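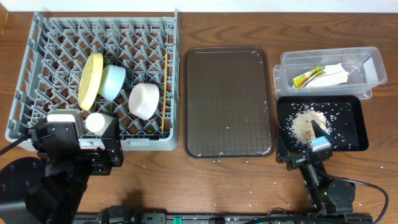

Posted by Elie Kassab, 2025-09-18
Board: Manipulation software > Control and policies
Thread: Right arm stalls in contact during wiping, left arm drifts over the rack

ekassab
Two-arm table clearing cell, one head camera, learned policy on top of a joint position controller. The policy outputs action chunks at 5 Hz, the controller interpolates and runs at 1000 Hz. Task is clearing up after a meal: crockery in the rack on the left, rice to be wiped up on the right with a sponge held in the gripper.

Two faults, possibly related.

1. The right arm brings the sponge down on the rice in the small black tray and then stalls. Commanded position keeps going below the tray surface, measured position does not, and the error builds until the current limit trips. Sometimes it slides sideways first and pushes rice on to the table.

2. While that is going on, the left gripper hangs over the lower left of the rack, next to the cup, and drifts by a few millimetres at each chunk boundary. It has no job at that point. I would expect it to hold still.

Stack is Etov for planning and collision checks, the Nalletti driver for the arms, and my own node for the policy. Demonstrations were recorded by leader-follower teleoperation, 60 episodes. Has anyone seen both of these together?

dunmere
The first one is what position control does in contact. In teleoperation the operator pushes the leader below the surface and the follower lags behind it. If you record leader positions as actions, the policy learns to command a point inside the tray. The depth of that point is your contact force, multiplied by whatever stiffness the driver happens to have. Did you change gains between recording and running?

ekassab
Yes. Raised them on both arms after recording, as free-space tracking was poor.

dunmere
Then you have raised the contact force by the same factor. Put the gains back and try again before touching anything else.

halfstep_p
I would not go back to low gains. You get droop at full reach and the gripper arrives low at the rack, which is full of pegs. Run an impedance controller on the wiping arm with low stiffness along the surface normal and leave the other axes stiff. The tray is flat enough to treat the normal as vertical.

dunmere
That needs a usable torque estimate. On geared arms of that size, friction will be larger than the force you want to control.

halfstep_p
It doesn't need force control, only compliance. Clamp the difference between commanded and measured position in z before it reaches the driver. Five lines of code. I have run it that way on similar arms with no torque sensing at all.

dunmere
A clamp on measured position gives you a limit cycle if your state is late. What is the delay on the joint readings?

ekassab
Not measured end to end. The driver stamps messages on receipt, so the stamp hides the bus delay.

tarn_row
Measure that first, then argue about controllers. Command a small step on one joint, log the command and the reading against the same clock, and look at the gap. The Kincaid logger will do it if you turn off its message batching, which is on by default in our build.

On the drift: is the chunk for both arms one vector out of one network?

ekassab
One network, one vector, both arms. The executor discards the old chunk when the new one arrives.

tarn_row
Then the left arm jumps by the disagreement between consecutive predictions. Blend the overlap, or hold any arm whose predicted motion over the whole chunk is under a threshold. I would blend. A threshold gives you an arm that refuses to make small corrections, and you have a small white cup right beside those fingers.

halfstep_p
Disagree about blending for the wiping arm. If one chunk says press and the next says lift, the average is a sponge dragged along at half height. Blend the left, switch on the right.

tarn_row
Fair for discrete changes, though I would still blend over the first two or three steps to keep the velocity continuous.

mosslight
Perception question. How do you decide the wiping is finished? There is rice on the table in front of the tray and some grains along the lower edge of the big brown tray. White grains on wood, at that camera distance, will be a pixel or two after resizing. What input size?

ekassab
Resized hard, I would need to check the config. There is no explicit stopping test. The policy stops when it stops.

mosslight
Then it may not be able to see what is left. Crop the right-hand work area at full resolution and feed it as a second input. And check that the gripper isn't hiding the heap — from a head view, the arm comes in over the thing it is cleaning. We had a Vinent segmentation model that scored well on a bare tray and badly once there was a hand over it.

Also, keep the clear containers out of any depth-based collision map. Clear plastic gives holes or false surfaces on most depth cameras. Etov will accept boxes you enter by hand.

ekassab
They are already in as boxes. I'll add the crop.

Update. Step test done: the delay is 44 ms from command to reported motion, more than I had assumed. I put the gains back as recorded on the right arm only, and added the z clamp with a low-pass filter on the measured side. No current trips in the runs so far. Left arm now has blended chunks and the jumps at the boundaries are below what I can see in the log.

dunmere
So which of the two fixed the stall?

ekassab
Not separated yet. I'll run the old gains without the clamp, then the clamp with the raised gains.

halfstep_p
Please post the z error plots for both, with the same axis limits.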